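Search products Go All categories

Ruteo inflatable pipe plug, 5 inch. Rental or purchase.

Temporary stop for gravity sewer and storm lines. Goes in deflated thru the cleanout or manhole, air up, line is blocked. Used for spot repairs, leak tests, holding back flow while a bypass pump gets set up. Natural rubber body, steel ends, one eye bolt each side.

Fits 5 inch pipe only. For bigger lines see the Mahawong multi-size, separate page.

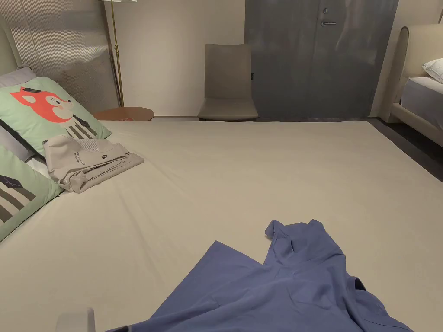
Blue shirt and cartoon-print pillows on the bed.

In the box: plug, inflation hose with gauge, shutoff valve, carry bag. Hose is 36 ft. Longer hose on request, ask before you order, we don't stock many. Compressor not included. Hand pump works but slow.

Inflate to the pressure stamped on the plug. No higher. Always tie off the eye bolt and block or brace the plug, never rely on air alone. Keep everybody out of the manhole and out of the pipe in front of it while its holding. Check gauge every shift, more often in cold weather.

Clean out the pipe first. Roots, grit and broken clay will cut the rubber and cuts aren't covered. 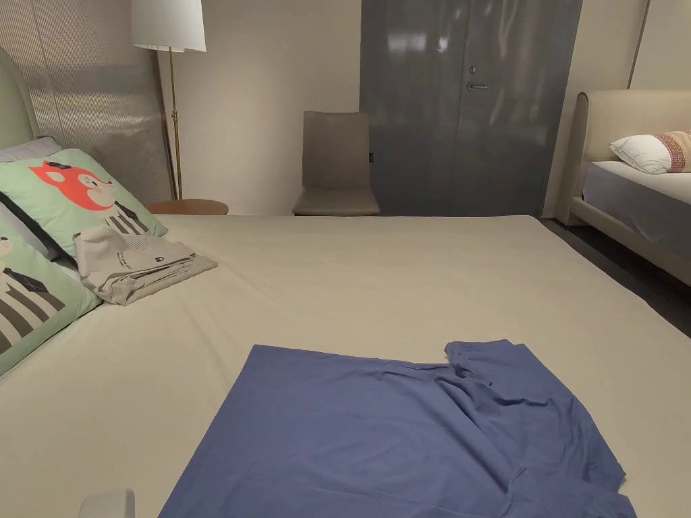
Periwinkle T-shirt laid out sideways, pillows at left.

Rental is $57 a day out of the Nodotdale yard. Purchase price by quote. Rinse it before you bring it back please, cleaning fee if you dont. Yard opens 7 am, returns until 4.

Part no. 2000 is the plug and hose together. Replacement hose and gauge sold seperately. Old Weltberg hoses fit with an adapter, in stock as of February.

Contractors on account can reserve by phone. Everyone else pay at pickup, card ok. Questions on sizing or bypass setups, ask for Wiroj Inthanon at the counter. Have pipe size, pipe material and depth of water behind the plug ready when you call.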